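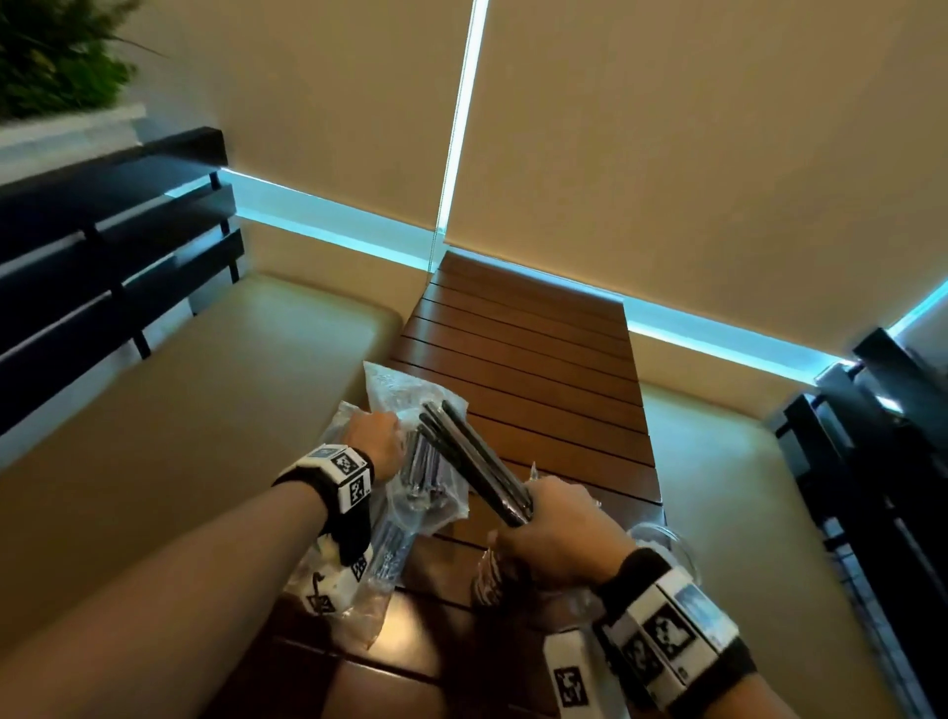

*Black metal rods and their plastic bags on a slatted table.*

# The missing bolt

The bookcase has five shelves, 87 pieces of hardware and a booklet with no words in it. By the time the second side panel is standing, one cam lock is missing. It may be under the couch, or it may never have left the factory.

Flat-pack furniture has been in Australian homes for decades, and most of us have a fair idea of how it goes together. Much less is known about what happens to it when a part is lost, when a shelf sags, or when the whole thing has to be moved to a second or third rental.

Tasus, a repair workshop that takes in household furniture, handled 471 flat-pack items last financial year. Of those, 296 needed a fitting and nothing else: a shelf pin, a connector, a foot, a length of threaded rod. The cost of the part was usually less than the bus fare to collect it.

The remaining jobs were harder. Particleboard swells when it gets wet and doesn't go back. A screw that has torn out of it leaves a crumbly hole that won't hold the same screw again. Tasus drills these out, glues in a hardwood plug and starts fresh. The workshop won't take on a panel that has swollen through its full thickness.

Metal-framed pieces last better. Clothes racks, shoe racks and light shelving tend to come back with bent uprights or cracked plastic joiners, and the joiners are the weak point. Tube diameters vary from one maker to the next by a millimetre or less, enough that a joiner from one rack will wobble in another. Busa, a small supplier of replacement fittings, lists 9 sizes of plastic elbow for racks that look much the same in the shop.

Moving house does the most damage. Removalists will often ask for wardrobes to be taken apart, and many wardrobes were designed to be put together once. The backing sheet is nailed on, the dowels are glued, and the cams strip if they're turned too hard. Rivas, a furniture label that sells mainly to renters, has dropped glue from its range and uses steel inserts in place of cams. Its wardrobes cost more and weigh more. The label says they can be taken down and rebuilt with one hex key.

There are a few habits worth picking up. Sort the fittings into muffin trays or old takeaway containers before starting. Leave every bolt loose until the frame is up, then square it and tighten. Write the model name on masking tape and stick it to the back panel, where it will still be legible in ten years. Tape the spare fittings and the key underneath the lowest shelf.

If a part is missing from a new box, ring the shop before driving back. Most retailers keep a drawer of common fittings and will post one out, though it can take a week or more. Zokora, which resells second-hand flat-packs, photocopies the instruction booklets that come in with them and keeps the copies in filing cabinets by the front counter. Anyone can ask for one, whether or not they bought the furniture there.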